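The Robot Was the Easy Part to Budget

What I learned spending a small staging company's money on a two-armed machine

The quote for the robot arrived in April, and I remember feeling pretty smug about it. One page, one price, a delivery window, a line for training. I run the equipment side of Rulton, where we furnish and dress model apartments, and up to then the most complicated thing I had ever bought for us was a box truck. A truck quote has more pages! I figured we'd be done with the paperwork by lunch.

It took 17 weeks. I'm writing this for anybody in a small outfit who is looking at the same kind of purchase, in furniture, linens, laundry, hotel rooms, anything soft and floppy. I won't tell you which machine to get. I'd much rather talk about the lines on my spreadsheet that weren't there on day one.

First, the short list. We looked at two suppliers. Zestel wanted to sell us the whole package outright, arms, body, software and a service plan. Sturklow would lease, with the option to buy at the end of the term. On paper the outright purchase was cheaper if you kept the thing long enough, and I'm a keeper (the box truck is older than some of our drivers). But keeping it only makes sense if the job you bought it for stays put, and ours doesn't. One season everybody wants tufted headboards, the next it's all round chairs and pale cushions. So I asked both of them for the same thing before I'd talk money again: let me see it handle our kind of stuff, on an ordinary floor, with pillows.

Pillows, it must be said, are a rotten thing to ask of a machine. A box has corners where you left them. A pillow sags, slumps over, slides off the velvet and takes its neighbor with it. If you're planning a trial, bring the item your own crew complains about. For us it was throw pillows on a tub chair, because a rounded back gives you nothing flat to lean them on.

I also wrote down what I'd be paying for before I watched a single grab. I really recommend this, since it is so easy to get charmed. My list had reach, grip, recovery after a miss, and how much of my floor the whole business would eat up. The last one turned out to matter most for the budget, and I'd added it as an afterthought.

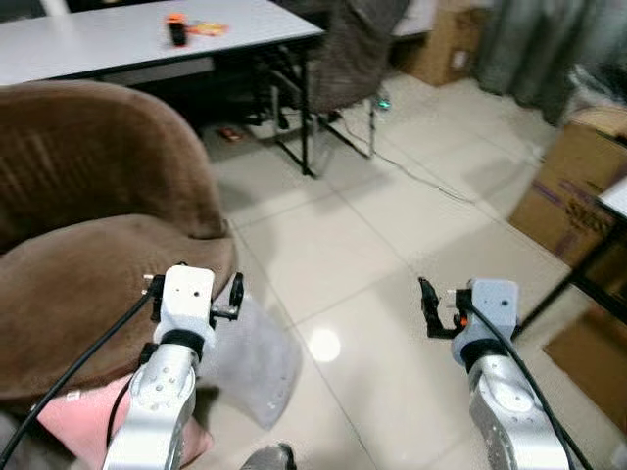
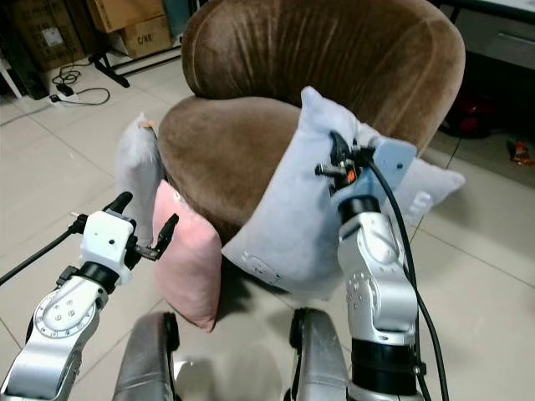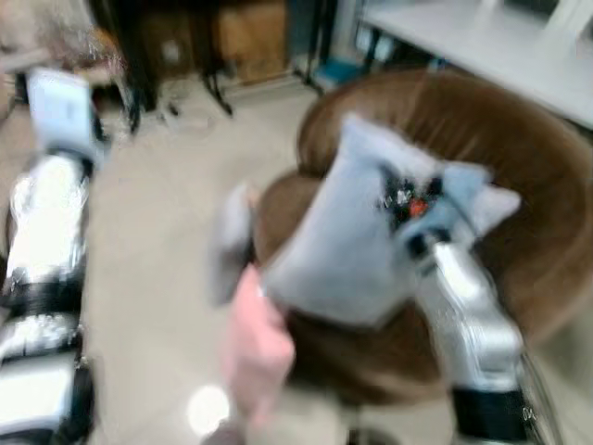
Two arms, one brown chair and the soft goods that gave me a headache all spring.

Let me start with the floor, then. I had drawn a neat rectangle on our plan, the size of the machine and a bit of elbow room. Silly me. You need the machine, the chair, somewhere to put the pillows before and after, a table for bits and pieces, and a place for cartons that everyone swears will be gone by tomorrow. Then there's power. We ended up giving over the whole back bay and moving our lamp shelves, and the electrician's bill for that corner came before the robot did anything for us at all. If you rent your space, talk to your landlord early. Ours, Hughes, wanted to see a drawing before any new outlets went in, and the drawing cost money too.

Next, fingers. I'd assumed the gripper was part of the price, the way tires are part of a truck. It is, for the first set. After that, finger pads are something you buy again and again, like printer ink, and I had nothing set aside. We now carry $742 a quarter for pads and small spares. I picked that number from the supplier's price sheet and the wear we were told to expect, and I'll be correcting it when we have a full year behind us.

Then the pillows themselves! You will want practice stock. We bought 200 covers in plain colors, seconds mostly, from a mill that was glad to see them go. Please don't practice with the good inventory. Velvet shows every pinch, and a client paying for a fresh apartment doesn't want to find a dent in the corner of the cushion. I charged the covers to training, which got me a raised eyebrow from our bookkeeper, but I'd do it again.

People time was the line I got most wrong. The quote had training for one person over two days. That's fine for learning the buttons. It doesn't cover the afternoons when someone stands nearby, puts the pillow back, starts over and writes down what went on. We set aside 4 hours a day of a stager's time, and for the first stretch we used every minute. Put that person's wages in the project, at the full rate. If you hide them in the regular payroll, the robot will look wonderful on your spreadsheet and your stagers will look slow.

Insurance was a pleasant surprise – one phone call, one added page, a modest bump. Shipping wasn't. Ask who pays to get the crate off the truck and through your door, and measure the door.

In the end we leased from Sturklow. It costs more per month than I'd like, but the lease lets us swap the grippers at the halfway point, and given how often our product changes, I was willing to pay for that. A bigger company with one steady item to handle might well go the other way, and I wouldn't argue. Zestel's service plan was the better of the two, by the way, and I used it shamelessly as a bargaining chip.

A few things I'd do differently. I'd ask for the spare parts price list on the first call. I'd hold back a slice of the budget and give it no name at all, and I'd tell my boss it was there. And I'd book the trial for the morning, when I'm still patient enough to watch a pillow being picked up over and over without wanting to reach in and fix it myself.

We look at the lease again next April. I've already started a tab for it, and so far it has one entry, which is a wider back door.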